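Teaching by Hand: What the Operators Know
Speaker notes, Theda Nolte
Slot: 23 minutes plus questions. Do not run over again.

SLIDE 1. Title
Say hello. Thank Kam-wah Wei for the invitation and for reading the abstract closely enough to ask what it meant. Laser pointer is in the left pocket.

SLIDE 2. Who we are
Small group at Gerus. We show robots how to do household jobs by doing the jobs through the robot. Six operators, two arms, one kettle. Everybody in the group drives, including me, and I am the slowest. Pause for sympathy.

SLIDE 3. Two ways to show a robot something
First way: take hold of the arm and move it. You feel the weight, you feel the contact, and you also stand in front of half the cameras. Great for wiping a table. Terrible for anything your elbow would knock over.
Second way: remote control. You hold a small copy of the arm and the big one follows. Your body is out of the shot. So is your sense of touch, which you miss right away, a bit like typing in ski gloves.
Ask for hands: who has tried either? If it's most of the room, skip the ski gloves.

SLIDE 4. The Padness sessions
We recorded 485 demonstrations for the Padness project, all of them putting groceries away or taking them out again. I can now report that unpacking the same bag all September does something to a person.
Mention that operators worked in blocks of 40 minutes. Wiebke Rathjen set that limit after watching her own recordings from the second hour. Her words: "I'm not teaching it to grasp, I'm teaching it to sigh."

SLIDE 5. Style is contagious
Play the two clips side by side, no sound.
Left is Mattes Hinrichs. He approaches everything from above, fast, and brakes at the last moment. Right is Ingeborg Lindemann, who comes in low and stops to think before she closes the fingers. Both get the job done. Train on both and the arm hesitates at full speed.
We tried asking everyone to drive like Ingeborg. Mattes managed it until lunch.
What we do now: tag each demonstration by operator, and let people keep their habits as long as they keep them all day.
(If the clips don't play, act them out. I have practiced this. Use the water bottle.)

SLIDE 6. The pause before the lift
Slow down here, main point of the talk.
New operators close the gripper and lift in one motion. Experienced ones close, wait a beat, then lift. Without touch you need that beat to look at the wrist view and decide whether you believe your own grasp. We used to trim those pauses to save storage. Please do not trim those pauses.

SLIDE 7. Wrist view, full screen 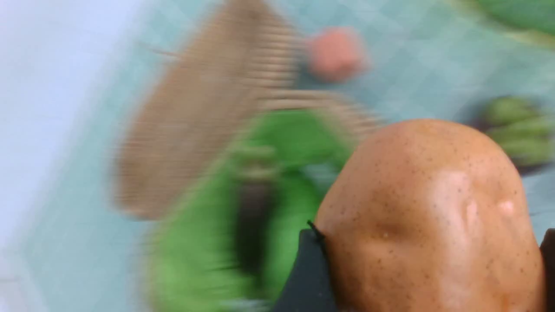
Wrist camera: potato between the fingers, basket behind it.
Let them look for a few seconds before talking. The potato is fairly sharp and the background is smeared, so point at the skin first, then at the basket. At a moment like this the operator gets good information about the thing in the gripper and poor information about where to put it. Ask the room what they would do next. Someone will say "slow down." Correct, and try saying it to Mattes.
Also worth a mention: potatoes come in no standard shape, so a grip that suited the last one is only a suggestion.

SLIDE 8. Failed attempts
Keep them, label them, store them separately. If an operator drops something and picks it up again, the pickup is a demonstration of recovery and the drop is a demonstration of Mattes.
Weidemann asked us for clean data only, and later asked whether we had any with mistakes in it. Tell this one kindly, they may be in the room.

SLIDE 9. Next
Same tasks on the Prarard arm, which has a longer reach and a worse temper. Looking for people who will drive for a morning. No experience needed, and we'd prefer no opinions about joysticks.

Likely questions
Do we pay operators? Yes.
Why not simulate it all? We do some. Simulated potatoes are very well behaved.
Can we have the data? Ask Wiebke, nicely, in writing.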